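Croissants have been on my mind ever since my neighbor Aldana Huenchumán dropped off a box of them in May and I managed to ruin half by the next morning. I left them on the counter in a tied-up plastic bag, like sandwich bread, and by breakfast they had gone soft and a little rubbery all the way through. She was very nice about it! She also sat me down and told me how her family does it, and I've been doing it her way ever since, with a few changes of my own that I'll get to as we go along.

## First, let them breathe

If you bake your own (or your bakery sells them still warm, lucky you), don't bag them right away. Warm pastry gives off a surprising amount of steam, and if the steam has nowhere to go it settles right back into the crust. I set mine on a wire rack and go do something else until the bottoms feel cool when I touch them. The tops will fool you, so always check the bottoms.

Once they're cool, a paper bag with the top folded over is fine for the rest of that day. A bread box works too, if you have one, and so does a big mixing bowl with a clean dish towel laid over it. I wouldn't go to the trouble of the refrigerator. Mine come out of there tasting like whatever was on the next shelf, which last time was onions.

## A soft spot on a hard table

I'm a great believer in putting a thick felt mat down on the table, and I'll tell you why. My table is white, and for years I was forever wiping at it and fussing over every little scuff from a plate or a bread board. A square of gray felt took care of that. Dishes don't clatter when you set them down, and a speckled gray doesn't show much between cleanings.

Get a bigger one than you think you need. Mine was cut from a remnant and I made it too small the first time, so everything ended up crowded toward the middle with somebody's elbow in the jam. A big square with a good border of table showing all the way around looks nice and leaves you room for a coffee cup.

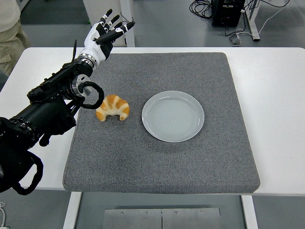
## Getting the crumbs out of felt

Now, felt and flaky pastry are not natural friends, so if you're serving anything with layers, use a plate. For the flakes that get away from you (and they will), this is what I do:

- Carry the mat outside flat, like a tray, and then turn it over and give the back a few good slaps with your open hand.
- Go over the top with a dry, soft brush, always in the same direction. Scrubbing in circles roughs up the surface and works the crumbs in deeper.
- For butter spots, blot with a paper towel first, then sprinkle on some cornstarch and leave it while you do the dishes. Brush it off and look again. A stubborn spot may want a second go.
- Store the mat flat. I slide mine under the bed in the spare room. Folding leaves a crease down the middle, and I've never had much luck getting one out.

## Waking up yesterday's croissants

A day-old croissant isn't a lost cause by any means. I warm the oven to 325, put the croissants right on a baking sheet with nothing over them, and give them 4 minutes before I start peeking. Small ones may be ready then. Big ones can go as long as 9, but stay close by, as the points brown well before the middle is warm. Let them sit a minute afterward so the crust can crisp up again.

If they're past even that, split them and make French toast, or tear them up for bread pudding. Aldana freezes hers on day one, wrapped one at a time, and pulls them out as company comes.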